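Student Work > Practical Skills > Pustusus
Filed under: Project reports, Materials and handling
Search reports Enter keyword Go

Pustusus: where does the thread go when you are stitching?

Lewis Baird, Bokdale College

1. Why thread

My first plan for the spring project was to compare knots. My supervisor pointed out that several people before me had compared knots, and that the knots had come out much as the textbooks said they would. She suggested I look at the thread between the knots. I went away and sulked until May, and then did what she said.

The question I settled on is a dull one with a surprising amount in it. When a person puts in a single stitch and ties it off with instruments, there is one needle, one stitch and far more thread than seems reasonable. The short end has to stay short. The long end has to be somewhere, and wherever it is, it's in the way. Pustusus is my attempt to write down where it goes and what can be done about it. The name was on the box file when I inherited it.

2. Materials

I worked on foam practice pads in the Corkholm room. The thread was Dizon braided, bought on a 1000 metre reel because the smaller reels were out of stock, so anybody at Bokdale who wants thread should come and see me. I cut it into two lengths, 500 mm and 200 mm. The needles were curved, the sort that comes with an eye, and threading them took up more of my evenings than I had put in the project plan.

For instruments I had two pairs of needle holders from the teaching drawer. One pair closed properly. I labelled the other one "left hand".

Braided thread was chosen over the smooth kind for a plain reason: it lies down. Smooth thread remembers the reel and springs back into coils as soon as you let go of it, and I wanted to study my own mistakes before moving on to the thread's.

3. Loops, tails and the needle

With the fingers, a knot is made by wrapping thread round thread. With instruments, the usual way is to lay the long end round the jaws of one instrument, reach through the loop, take hold of the short tail and pull. All of this is easy to write. The tail needs to be long enough to grab and short enough that it doesn't turn into a second long end, and in the first week I could manage either of these faults at will.

The needle is the other guest who won't leave. Once it has been through, it is still tied to the long end, so it either has to be held or put down. Held, it swings about with the thread. Put down, it lies on the surface with its point looking for something to do. A curved needle never sits quite flat, and thread crossing near it will find the curve. 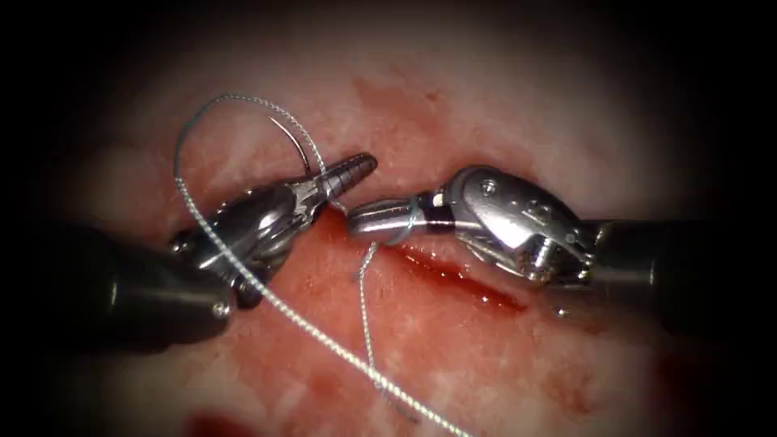
Both have a curved needle and its thread between two instruments. In the second the spare thread has made its big loop over on the left.

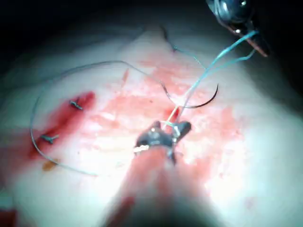
4. What I did

Each session had the same pattern. Put in a stitch, pull through, tie, cut, and write a line in the notebook about where the long end had been during the tie. I used my own words for the positions, and these got ruder as the session went on. The cleaned-up set is:

Parked: lying in a wide loop to one side, clear of both instruments.
Crossed: lying over the stitch, or over the needle.
Round: wrapped about a jaw without my meaning it to be.
Gone: off the pad, down the bench, caught on my sleeve button.

I did the long lengths first and the short ones afterwards. That was a poor choice, as I was getting better the whole time and the short thread got the credit. A better report would have mixed them. This one has a paragraph owning up to it.

5. What I found

Long thread is kinder at the start of a tie and crueller later. It gives plenty of room for laying the loop, and there is no worry about running out, but the spare has to be parked and then remembered. Most of my "Crossed" entries happened when I parked the thread on one side and then tied from the other.

Short thread is tidy. It also leaves so little to hold by the second knot that the needle starts getting involved. I took to wearing rolled-up sleeves and this did more for the "Gone" column than any change of length.

The one habit I would pass on is to make a single big loop on the side away from the needle, before reaching for the tail. Small loops sit nearer the jaws and close up on them. A big one looks careless and stays where it's put.

6. Still to do

Smooth thread, obviously. Mixed order of lengths. A second pair of holders that close. I'd also like to see somebody left-handed follow the same notes, as I suspect half of section 5 is about me. The notebook is in the box file, minus the page I used to test a pen.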